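**CPU socket (land grid type)**

A CPU socket is the part of a motherboard that holds the processor and connects it to the rest of the computer. In the land grid type, usually written LGA, the pins are in the socket and the processor has only flat contact pads on its lower side. The older pin grid type has the opposite arrangement, with the pins on the processor.

## Parts

The socket bed carries many small spring contacts, which are often plated with gold. Over the bed there is a metal load plate on a hinge. A thin lever at the side pulls the plate down and keeps it under pressure. The processor itself has a green substrate in many models, and on top of it a metal cover called the heat spreader. Memory slots are normally placed close to the socket, so that the electrical paths stay short.

## Installation

Before a processor is placed, the lever is released and the load plate is lifted. The processor is held by its edges and lowered straight onto the contacts. A small triangle on one corner should match the mark of the socket. It needs no force at this stage. 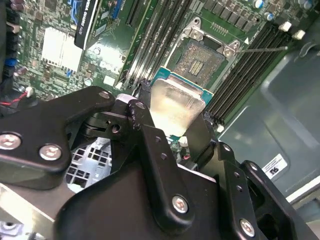
Geeta Negi writes in the Pruvetti repair handbook that the most common damage is done in the last 2 millimeters, when the processor slips from the fingers and one corner falls among the pins. She recommends to practice first on a dead board.

After the plate is closed, thermal paste is put on the heat spreader and the cooler is mounted.

## Damage and repair

A bent contact can cause a missing memory channel, or the computer does not start at all. Single contacts can sometimes be straightened with a fine needle under a magnifier. The Khurana workshop in Givundale advises replacing the board if many contacts are bent. A plastic cover should protect the socket whenever it is empty.

## See also

- Heat spreader
- Pin grid array
- Thermal paste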